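메투다노 연구동 소식지 | 현장 안전

양팔 작업대 손목 토크 이상, 원인과 조치 내용

2026-06-16

지난 4월 메투다노 연구동 양팔 작업대에서 발생한 오른팔 이상 동작의 조사가 끝났다. 다친 사람은 없었고, 장비 손상은 손가락 끝 패드 한 개와 케이블 고정구 한 개에 그쳤다. 다만 비상정지 버튼을 누른 뒤에도 팔이 곧바로 서지 않았기 때문에 연구동은 이 건을 단순 고장이 아닌 안전 사안으로 분류했다. 같은 제어기를 쓰는 작업대가 다른 층에도 있으므로 조사 결과와 바뀐 절차를 모두에게 알린다.

사고 당시 작업대에서는 블록 쌓기 반복 시험이 진행되고 있었다. 한쪽 팔이 블록을 집어 쌓고 다른 쪽 팔은 대기 자세를 유지하는 시험으로, 목표 횟수는 3,000회였다. 시험 책임자는 클레이통 마리뉴(Cleiton Marinho) 연구원이며, 제어 소프트웨어는 사내에서 개발한 Evo를 사용했다. 블록 시험은 작업대에서 하는 시험 가운데 부담이 가장 적은 편에 속한다. 물체가 가볍고 팔의 이동 거리도 짧아, 그동안 담당자가 옆자리에서 다른 업무를 보면서 진행하는 경우가 많았다. 이번 조사에서는 이 관행도 함께 검토했다.

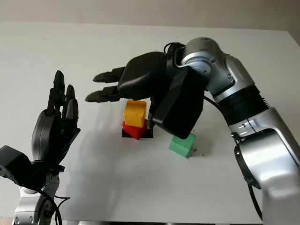 무슨 일이 있었나

이상은 오른팔이 쌓은 블록 위에서 손을 떼고 물러나는 구간에서 나타났다. 정상이라면 손은 수직으로 올라간 다음 대기 위치로 돌아간다. 그날은 손목이 위로 올라가지 않고 아래로 꺾였고, 손가락이 블록 더미를 밀어 무너뜨린 뒤 작업대 면을 눌렀다. Evo의 기록에는 이 시점부터 손목 관절의 토크 값이 한계치의 100%에 머문 것으로 남아 있다.

마리뉴 연구원은 소리를 듣고 비상정지 버튼을 눌렀다. 버튼 신호는 바로 들어왔으나 팔은 2초가 지난 뒤에야 멈췄다. 작업대의 정지 기준에는 크게 못 미치는 값이다. 그사이 오른손은 작업대 면을 누른 채 왼쪽으로 밀렸고, 이때 손가락 끝 패드가 찢어지고 케이블 고정구가 빠졌다. 왼팔은 대기 자세 그대로 있었으며 두 팔이 부딪치지는 않았다.

원인

조사는 설비안전 담당 오다이르 브란당(Odair Brandão)이 맡았고, 팔을 정비하는 카발칸치(Cavalcanti)에서 기술자가 와서 분해 점검을 함께 했다. 확인된 원인은 두 가지이고, 서로 별개의 문제다.

첫 번째는 손목 쪽 케이블이다. 손목 위로 넘어가는 케이블의 여유 길이가 부족해서 손목을 굽힐 때마다 커넥터가 조금씩 당겨졌다. 반복 동작이 쌓이면서 접점 하나가 간헐적으로 끊겼고, 제어기는 실제와 다른 관절 각도를 읽었다. 손목이 이미 내려가 있는데도 올라가 있는 것으로 판단해 계속 아래로 힘을 준 것이다. 커넥터를 열어 보니 접점 한쪽에 마모 흔적이 있었다.

두 번째는 정지 지연이다. 3월까지는 비상정지 신호가 안전 릴레이를 거쳐 구동 전원을 직접 끊었다. 4월 초 Evo를 갱신하면서 정지할 때 팔이 급히 처지는 현상을 줄이려고 감속 단계를 앞에 넣었는데, 이 단계는 관절 각도가 정상으로 들어올 때만 제대로 끝난다. 각도 값이 잘못 들어오자 감속이 끝나지 않았고, 제한 시간이 다 되어서야 전원이 끊겼다. 갱신 당시 정지 시험은 정상 상태의 팔로만 했고, 센서 값이 틀린 상태에서는 해 보지 않았다.

브란당 담당은 조사 보고서에 이렇게 적었다. "케이블은 소모품이고 언젠가는 끊어진다. 문제는 케이블이 끊어졌을 때 정지 기능까지 영향을 받았다는 데 있다. 두 기능은 같은 신호에 의존해서는 안 된다."

그리퍼 점검

조사팀은 점검 범위를 손목에만 한정하지 않고 말단 장치까지 넓혔다. 눌림 하중을 받은 부품은 겉이 멀쩡해도 피벗 나사가 풀리거나 링크가 미세하게 휘어 있을 수 있기 때문이다. 같은 구역에서 쓰는 집게형 그리퍼도 함께 점검했다. 손가락 측판의 십자 나사, 끝 패드와 링크를 잇는 피벗 나사, 패드의 격자무늬 접촉면이 주요 확인 대상이다. 하우징의 긁힘은 기능에 영향이 없으면 기록만 하고 그대로 쓴다. 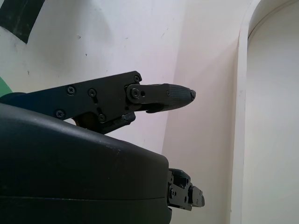
나사를 조일 때는 반드시 토크 드라이버를 쓴다. 손 감각으로 조인 나사가 이번 점검에서도 나왔고, 지나치게 조인 것과 덜 조인 것이 섞여 있었다. 점검표의 '이상 없음' 칸에 표시만 하고 값을 적지 않은 경우는 점검하지 않은 것으로 처리한다. 패드는 표면 무늬가 닳아 미끄러지기 시작하면 횟수와 관계없이 교체한다. 예비 패드는 공구함 둘째 서랍에 있고, 꺼낸 사람이 재고표를 고쳐 적는다.

바뀐 절차

비상정지는 다시 구동 전원을 직접 차단하는 방식으로 되돌렸다. 감속 단계는 일반 정지에만 남겼다. 전원이 끊기면 팔이 조금 처질 수 있으므로 팔 아래에 손을 넣은 채로 버튼을 누르지 않는다. 옆 사람이 팔 아래에서 작업하고 있다면 시험을 시작하지 않는다.

손목 케이블은 여유 길이를 늘려 다시 배선했고 고정구 위치도 바꿨다. 손목을 양쪽 끝까지 굽힌 상태에서 커넥터가 당겨지지 않는지 매일 첫 시험 전에 확인한다. 각도 값이 갑자기 튀거나 토크가 한계치에 머물면 Evo가 자동으로 시험을 중단하도록 설정했다. 중단된 시험은 담당자가 기록을 확인하고 서명한 뒤에만 재개할 수 있다.

반복 시험 중에는 담당자가 정지 버튼에 손이 닿는 자리를 지킨다. 연속 시험은 20분까지로 하고, 한 차례가 끝나면 팔을 대기 위치에 두고 케이블과 손가락을 살핀 뒤 다음 차례로 넘어간다. 작업대 위의 부스러기도 이때 닦는다. 패드에서 떨어진 가루인지 블록에서 나온 것인지 구분이 어려우면 그대로 두고 설비안전 담당에게 먼저 알린다.

다른 작업대

조스트콤(Jostcombe) 동의 양팔 작업대도 같은 버전의 Evo를 쓰고 있어 정지 방식을 동일하게 되돌렸다. 배선은 아직 바꾸지 않았다. 카발칸치의 방문 일정이 잡힐 때까지 조스트콤 동에서는 손목을 크게 굽히는 시험을 하지 않는다. 한 팔 작업대는 배선 구조가 달라 이번 조치 대상이 아니지만, 정지 시험은 같은 방식으로 다시 한다.

조사 보고서 전문과 새 점검표는 연구동 공용 폴더의 '설비안전' 항목에 올려 두었다. 이전 점검표는 더 이상 쓰지 않으므로 작업대 옆에 걸린 사본은 떼어 내면 된다. 비슷한 증상을 본 적이 있다면 시험이 정상으로 끝났더라도 브란당 담당에게 날짜와 작업대 번호를 알려 주기 바란다.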